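3.2 Surface wear and small-item clutter

Household tables were scored in Haltaldale in May, 294 tabletops in all, 200 of them wood. Scoring follows Tikkanen, with one change — items kept in a container count as a single item, whatever is inside. Loose items are logged one by one. Agreement between raters was fine for big things, poor for small ones.
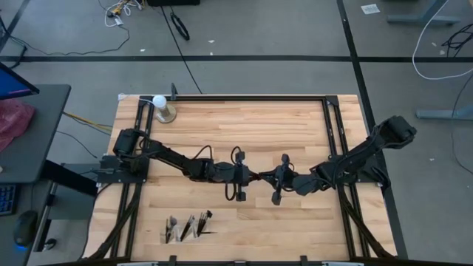
Figure 3. Butcher-block top, light wood, lamp at upper left.

Small-item clutter tends to sit near the edge where people work, and lamps get pushed to a corner. Of 1,521 logged clusters most were within arms reach of the near side. The top in Figure 3 fits this: brush-like tools lying beside a small clear container near the bottom center, lamp off in the upper left corner. Under our rule the container is one item, the tools are logged seperately. Lamps left out of the clutter score, see Dzene for the argument against. Scores by wood type in Table 4.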